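# Stakport bench arm: build page and parts list 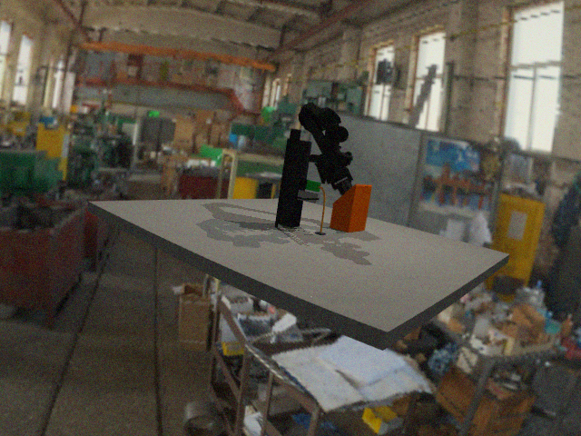
**Tudur Vaughan** — designer and builder, Grerneslow shared workshop

*Page updated 10/17/24*

The Stakport is a small tabletop robot arm you can put together at home or on a workshop bench. It picks up light blocks and offcuts and sets them down again. The render has it in black, with the gripper tilted down towards the top of an orange block. The base, column and arm linkage are the same in every kit, and only the gripper fingers change.

I started it as a replacement for a bought arm that had stripped its shoulder gears twice. Everything on it can be taken off with hex keys and a small screwdriver. If you can build flat-pack furniture and solder a plug, you can build this.

## What you get

- Base plate and column, drilled and painted
- Upper and lower arm links, with bearings fitted
- Joint motors, already labelled
- Narrow gripper with one spare pair of fingers
- Control board and wiring loom
- Bag of fixings, with a few extra of each size
- Printed build guide

The power supply is sold separately. Plenty of people have a suitable one in a drawer, and the guide gives the rating you need on the first page.

## Specification

| | |
|---|---|
| Reach from column | 439 mm |
| Column height | 574 mm |
| Gripper fingers | 2 |
| Colour | Black |
| Control | USB, from a laptop or desktop |
| Mounting | Bolts through the bench, or clamps |

## Bench and mounting

Use a flat, stiff top. A thick bench is best. On a thin one the column will sway when the arm stops suddenly, and the gripper will land wide of where you told it to go. Clamps are fine for trying things out, but bolt it down before you run anything for more than a few minutes.

Check the column with a square in both directions before you fit the arm. A small lean at the base turns into a bigger error at the fingers. The kit has thin shims for this. They go under the base plate, never between the plate and the column.

## Setting up the gripper

Leave the fingers loose until the arm has been homed. Then close them on a piece of scrap and tighten the screws. The travel is set in software, so don't bend the fingers to suit a part.

The gripper can come in at an angle, as well as straight down. For tall blocks I bring it in from the column side and keep the wrist clear of anything standing behind. Run each new move at the slowest speed first with a hand on the stop switch.

If a joint buzzes when it is holding still, turn the holding current down one step. If it sags, turn it back up. The shoulder usually needs more than the rest.

## The test file

The download includes the simulation model I use for working out moves, with the workshop hall and loose blocks for the arm to reach for. You can run a move there before you send it to the real arm. The test log that comes with it lists 3,381 simulated pick attempts, with the block position and wrist angle for each one. It opens in any spreadsheet.

The model doesn't include cable drag. Leave slack at the elbow — more than you think — and tie the loom to the column.

## Spares

Fingers, bearings and motors can be ordered singly. Humphreys at Gremville keeps the fixings and shims and will post small orders. Column and base plate are made in batches, and the next batch is due in November.

For older kits, send me the number stamped under the base plate before ordering a shoulder motor. The shaft on the first batch was longer, and the current motor needs a spacer to fit it.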